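Wrist camera vs head camera for produce picking – does the result hold up?
Forum: Manipulation and Grasping > Methods
Page 1 of 1

stetex_bench wrote:

Posting this before we write it up, so pick holes in it now please. Project name is Orneck. The job is picking produce out of a shop-style stand and putting it in a basket. We trained two policies on the same 2659 demonstrations. One gets the head view and the wrist view, the other gets the head view only. Everything else is held the same, down to the seed.

What we found is that the wrist view helps a lot on small items and does nothing measurable on cabbages. On some approaches it hurt. My reading is that the wrist camera spends a fair part of each episode looking at things that have no bearing on the grasp, and the policy learns to lean on them.

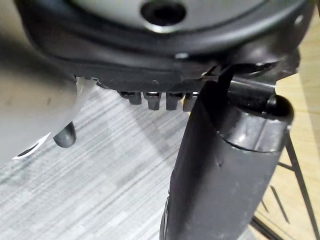
Wrist view. Not a vegetable in sight.

We didn't filter any of these out of the training set. The grey floor shows up in plenty of them and I suspect the policy is using it as a cue for where the arm is.

ovow_user wrote:

Interesting, but I don't buy the explanation yet. If the wrist view were only noise, the policy should learn to ignore it with that many demos. Did you try masking the wrist input at test time on the policy that was trained with both? If performance falls over, it's relying on it. If it doesn't, your cabbage result is something else.

stetex_bench wrote:

Good question. We did, though only on the cabbages. It got worse, so it is relying on the view for something. I just can't say the something is useful.

mokoena wrote:

I'd argue the opposite of your conclusion. A napa cabbage is big and pale and you can see it fine from the head. Of course the second camera adds nothing. That's a property of the item and it tells you very little about wrist cameras in general. I'd hate to see this go out under a title like "wrist cameras considered harmful".

Also, what does the head camera see once the hand is over the bin? In our set-up the hand covered the target for the last bit of the reach.

stetex_bench wrote:

Fair on the title. On occlusion, it depends on the bin. The front left compartment is the one we used for most of the cabbage trials, and the arm comes up from the lower left, so the hand hovers over the nearest cabbages while the rest of the stand stays in view. Bitter melon and carrots are in the same picture too. 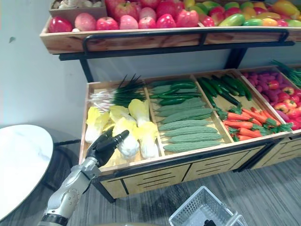

The harder case is the upper tier. There's a guard rail in front of the tray and the hand has to go over it, and I'd expect the wrist view to earn its keep there. We haven't run enough apple trials to say so.

ovow_user wrote:

Then I'd run the apples before writing anything. At the moment you've got an easy item in an easy bin, and the claim is about a camera.

lurker_from_orneck_list wrote:

Slightly off topic, but how do you score a grasp on leafy stuff? We had labellers disagreeing all the time on whether a torn leaf was a fail.

stetex_bench wrote:

Two labellers per trial, and a torn leaf is a pass if the whole head ends up in the basket. They disagreed mostly on the green onions – a bundle that comes apart is hard to call either way.

mokoena wrote:

That scoring rule will favour the head-only policy, by the way. A rough grasp counts the same as a neat one. I'd report damage in its own column and see if the gap is still there.

stetex_bench wrote:

We have the video, so it can be rescored. I'll do that and the masking test on the carrots first, then apples. Will post the table in this thread when it's done, probably February.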